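Sorting a big box of mixed craft bits without losing my mind
Home & Hobby Help > Crafts and Stationery
Posted by Carmela Paredes

Hi everyone! I've just taken over the craft cupboard for our after-school group in Idlow and I'm so excited, but it's a bit of a monster. Years of markers, glue sticks, erasers, beads, pegs, stamps and odd bits of coloured plastic have all ended up in two enormous tubs. The kids (aged five to eleven) tip everything onto the table to find one purple marker and then it all goes back in a heap.

I'd love a system they can run themselves. I've got a table against the wall, a little money for bins (80 dollars, if I'm careful) and one free evening in November before the new term program starts. My questions are really these: do you sort by colour or by type? And do lids help or do they just get lost? I tried colour at home with my own pencils and adored it, but I'm not sure it survives contact with a six-year-old.
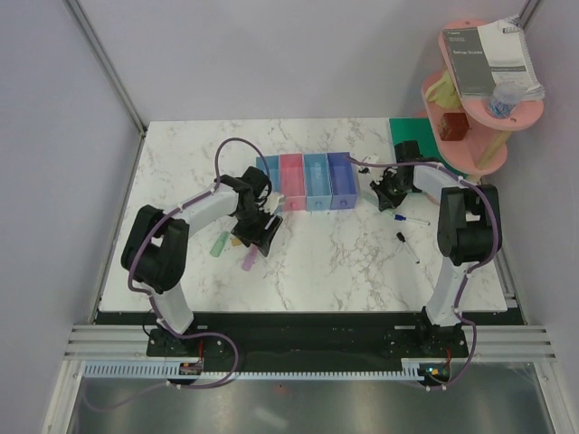
I should add that we share the room with a seniors' choir, so whatever I set up has to be tidy by 5:30 pm and can't take up floor space. Labels are fine, but a few of the little ones aren't reading yet. Any ideas very welcome, even wild ones!

Myroslav Antoniuk

Oh, this is my favourite kind of problem! I ran a holiday art club for years and changed the cupboard over three times before it stuck, so please learn from my wasted weekends.

Sort by type. Colour looks gorgeous on the first day and falls apart by the second, because a child holding a red glue stick has to decide whether it's "red" or "glue", and you'll get a different answer from every kid. Type is quicker. Things that draw, things that stick, things that cut, things that get threaded. Inside the drawing bin you can go by colour if you like, and some of the older ones will do it for fun without being asked.

Open bins, no lids, in one row at the back of the table. Lids are a menace. They get swapped, sat on and used as paint palettes. Keep the bins shallow enough that a small hand reaches the bottom, otherwise everything underneath is as good as gone. Mine were from a range called Flamumik and held up well, but any low bin will do.
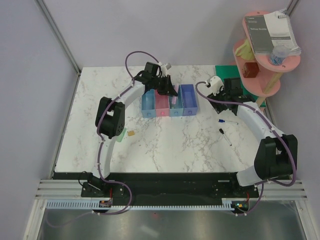 For the ones who can't read yet, tape a real item to the front of each bin. A dead marker on the marker bin, an empty glue stick on the glue bin. I used drawings at first and had a long argument with a seven-year-old over whether my scissors were a rabbit. The real thing settles it.

Then do the big sort with the kids instead of on your own! Tip out one scoop at a time (a soup bowl is a good size) and let them race a song. We had nearly 700 pieces to get through and finished it over two afternoons with a lot of shouting. They remember where things live far better when they put them there themselves.

Last tip — have one bin called "don't know". Every bead off a broken bracelet, every mystery cap, in it goes. Empty it once a month with a cup of tea. You'll be amazed how much of it finds a home.

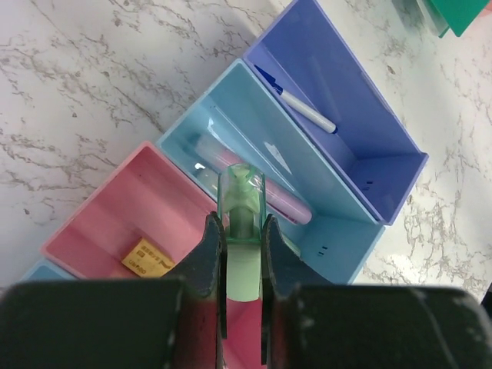

Also, test your glue sticks and markers before you store them. I once kept 96 markers through a whole summer and a good third were dried out. Scribble on scrap paper, and if it's faint, store it tip down overnight and try again. If it's still faint it goes. Glue sticks that have shrunk away from the tube can sometimes be wound right down and pressed back in with a spoon, though I wouldn't bother unless you're short.

Good luck, I'm quite jealous of your two tubs!

Laaksonen

I'd go by colour, sorry Myroslav. Works fine in our house. Then again it's just my daughter and me.

imeck_mum

Agree about no lids. For the choir problem, we stand our bins in a couple of old bakery trays and carry the lot to the cupboard in two trips. Measure the cupboard door first. I didn't, and ours went in sideways with beads all down the hallway.

Carmela Paredes

Thank you all, this is brilliant! Going by type, with colours inside the marker bin as a treat for me. I measured the cupboard door this morning and a bakery tray will fit with a whisker to spare. Myroslav, I love the "don't know" bin so much that I've already started one in my own kitchen. Does anyone have a trick for scissors? I'd like them somewhere the older kids can grab them and the five-year-olds can't.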